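Fridge upper section not holding temp
Sunday, May 31, 2020, by Noémie Ross

Reading was high again this morning, so I'm moving the fruit and watching the door seal. Unit is the Pindetti next to the white table.

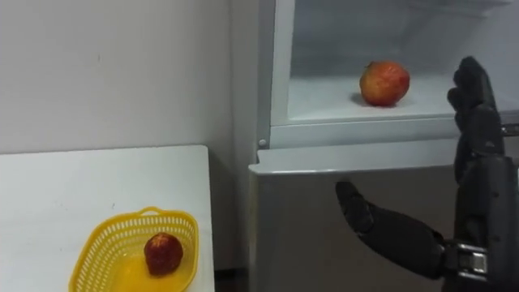
One apple in the compartment, one red fruit in the basket.

Wiped the gasket and set the dial to 2. Left the gap beside the table clear.
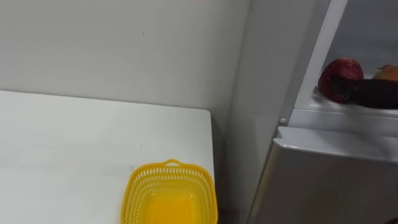 Basket empty, produce on the shelf.

Next check is in 60 minutes. If it still reads high I'll call Charbonneau about a new seal.

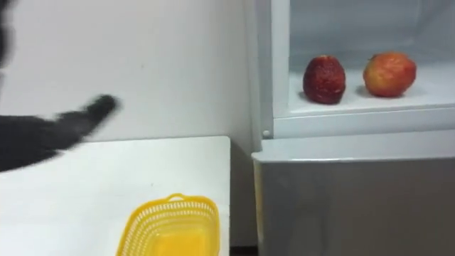
Status stays open until then.

Last updated: May 31

Comments
Garnet MacPherson: Same model, mine was the seal.
Noémie Ross: Thanks, ordering one.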